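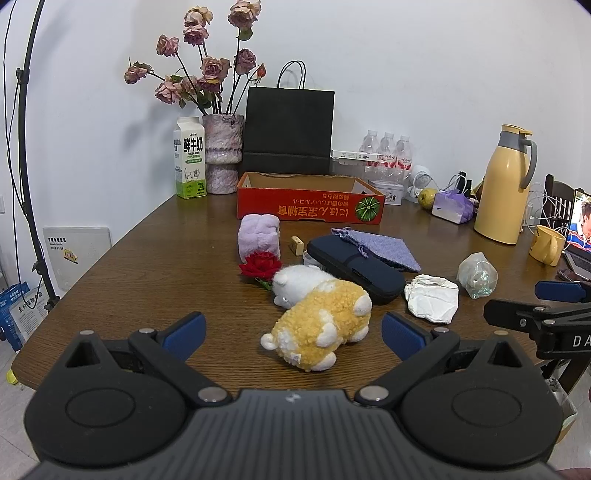

How do I get my catch-all table back without just moving the pile somewhere else?

Festodstead Home Help > Tidying and storage
Asked by Dima Farah, 07/06/2021
Viewed 1,902 times, 2 replies

Hello everyone, and thank you in advance for reading, I know I go on a bit. We have one good-sized table in our front room and it has become the place where everything lands. I love nearly all of it, that's my trouble! My daughter's little plush animals live there, and an artificial rose she won't part with, and my drawstring pouches, and a navy zippered case. Behind those I've got the milk that came in with the shopping, the black paper bag, the water bottles, a small desk fan, the yellow thermos jug with a mug in front of it, and a knot of white charging cables I would rather not discuss. Oh, and the vase of dried roses, which stays, because my sister gave me those in April and they have held their color beautifully.

I did clear it once. It took me most of an afternoon and I put everything in a closet, and then we couldn't find a thing and it all came back out again. I'm happy to buy a box or two, but I'd like to keep it under 70 dollars altogether. Where would you start? And is there any sense in keeping the red cardboard tray? It's a nice sturdy one and I hate to throw it out.

Shadi Bitar

Hi Dima, oh, I do sympathize, ours was the piano. I would start with the food and drink and do only that the first evening. Milk to the fridge, fruit to a bowl in the kitchen, water bottles on the pantry floor, jug and mug next to the kettle if you have the counter for it. You'll be surprised how much wood you can see after that, and you won't have had to make one hard decision.

Then do the soft things. Put the plush toys together in a basket your daughter can reach, low down, no lid (ours stopped using anything with a lid inside a week). Empty the pouches out before you decide on them. I found my good scissors in one, and a library card from our old town! The flat ones can be folded into the red tray, standing on edge like file folders, so yes, please keep the tray. I have one from a fruit stand that has lasted for years and it cost me nothing. 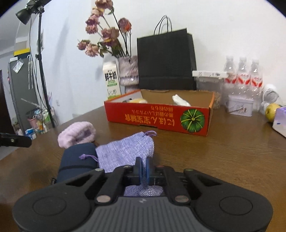
The lavender mesh pouch beside the navy case, with the pink knitted beanie folded on top.

A beanie should go wherever your coats are, even if that's only a hook by the door. Do the same with anything else you wear, and leave the cables for last. I wind each one loosely and put a bit of masking tape on it with the name of what it charges, then they all go in a shoebox. I didn't spend anything close to 70 dollars, more like the price of the tape.

The vase can have the middle of the table all to itself. Keep dried roses out of direct sun and away from that fan, or you'll be picking petals off the floor. Let us know how you get on, I'd love to hear.

nimri_210

just get a Simik drawer unit and stick it under the table. we've got one, works fine. and throw out the crumpled paper before you start sorting, you'd be amazed how much of a mess is wrappers

Dima Farah

Thank you both so much! Kitchen things are going tonight, and I've already promised the tray to the pouches. I measured under the table for drawers and my knees would lose, so I'll try the basket first. Shadi, does the masking tape leave anything sticky on white cables, or have you found it peels off clean?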